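The Year Everybody Bought a White Table

By Amber Marsden
05/08/2025

Mine came flat, in two boxes, and one of the boxes had been rained on. Four hours to put up. Then I put a mug of turmeric tea on it and well. You can guess. There's a yellow ring by the window end and it will be there when I'm dead.

I'm not alone in this. Walk into any shared office, hobby room, repair shop, dentist, nail place. White tops. Ten years back it was all that orange-ish wood, before that gray with the speckles. Now white, white, white, and the light coming off it.
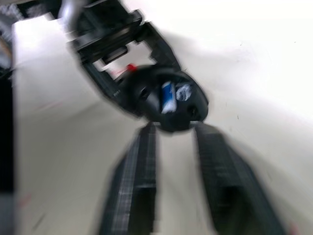

White top, brightest toward the upper right.

So who started it? Depends who you ask. Dezső Sipos has sold desks for most of his working life, the last stretch of it at Joston, which makes them for schools and small firms. He blames video calls. "White throws light up at your face. People look less tired. They found that out at home and then they wanted it at work." He also says, quieter, that white was the cheapest finish to keep in stock, so that's what got pushed. His best seller is the Koivisto. $665 with the straight legs, and 12 weeks if you want it in any color except you-know-what.

He had a sales chart. 156 Koivistos in February, all but a handful white. He was a little embarassed about the handful. Green, mostly. One customer.

I asked what he has at home. Pine.

Glare is the first complaint, always. Grímur Ladefoged fits lighting for offices and he gets called in after, when the tables are already there and somebody has a headache. Same fix nearly every time. Turn the table so the window's at the side. Move the lamp off the middle. Take out a bulb, even. He carries a sheet of dull gray card and lays it down where the person works, then asks them to sit for ten minutes. Most of them ask to keep the card. He buys it by the pack now.

"Matte," he said, when I asked what he'd buy. "Matte, matte, matte. And not white." Then his phone went and that was the interview.

Second complaint: dirt. Or the look of dirt, because a brown desk is exactly as filthy, you just can't see it. Sigrún Fogh runs Nirura, a sewing and mending studio, long tables, people in and out until late. She went white in the winter and wipes down twice a day where she used to do it once. Swears by a cleaner called Brolisar. Smells of pear. Never the scrubby side of the sponge, she says, it takes the shine off in patches and then the patches hold the dirt and you're worse off. Ink comes up if you get to it fast. Beet juice, no. Hair dye, no. She has a placemat rule for anything with curry in it.

But she wouldn't go back, and this is where I started to come round a bit.
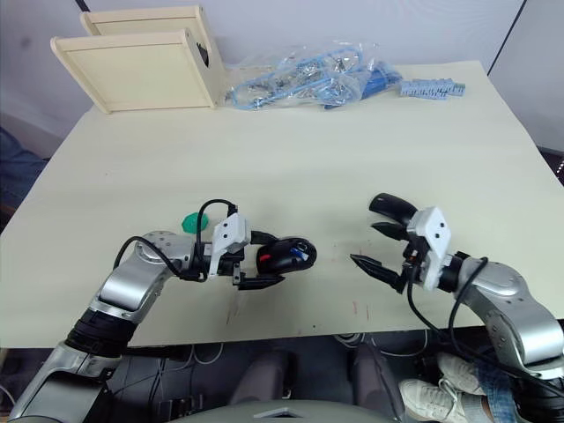 Finding things is the real argument for white, and Fogh made it before I'd sat down. Pins. Snaps. The tiny black screws out of a sewing machine foot. On her old walnut top they vanished, she'd be on her knees with a magnet every evening. On white a thing shows up. The glossy black mouse-shaped object in the photo you'd spot from the doorway, fine, that's easy. The small green one is the better test, a cap or a lid by the look of it, half behind a black cable, and your eye still goes and gets it. Try that on walnut. Also thread color. You can match thread on white without carrying it out to the street to check, and she used to do that, in the rain, with customers.

Then there's the shadow thing, which I hadn't thought about once in my life until Frida Þórarinsdóttir brought it up. She teaches drawing to adults, evenings. White tables are free lessons, she says. Put an egg on one. Look where the shadow goes soft, look how the table isn't white at all over there, it's gray, it's a bit yellow, it's blue by the window. Her students spend the first session drawing the empty table and they hate it. By the third week they've quit complaining. 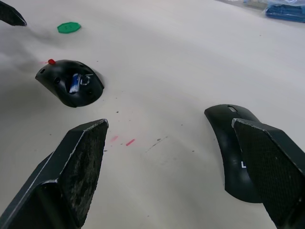
Brighter at upper right, a soft gray shadow over the left.

I tried it at home. No egg, a lemon. She's right, the top is about five colors. The turmeric ring makes it six.

If you're buying, some notes, fast, because the page is nearly full. Get a sample and leave it on the floor by the window for a week. Put coffee on it, leave it overnight. Ask what the edges are done with, the edges go first, mine has a chip already. Check the top under your own bulbs at night because shop lighting lies. Sipos says returns on white run higher then on anything else he sells, and it's nearly always somebody who only saw it on a screen.

Secondhand is worth a look too. There's a lot of white around now as offices shrink. I saw a Koivisto going for $80 last week, one leg a bit off. Ring on it, of course. Coffee, I think. I've messaged the seller.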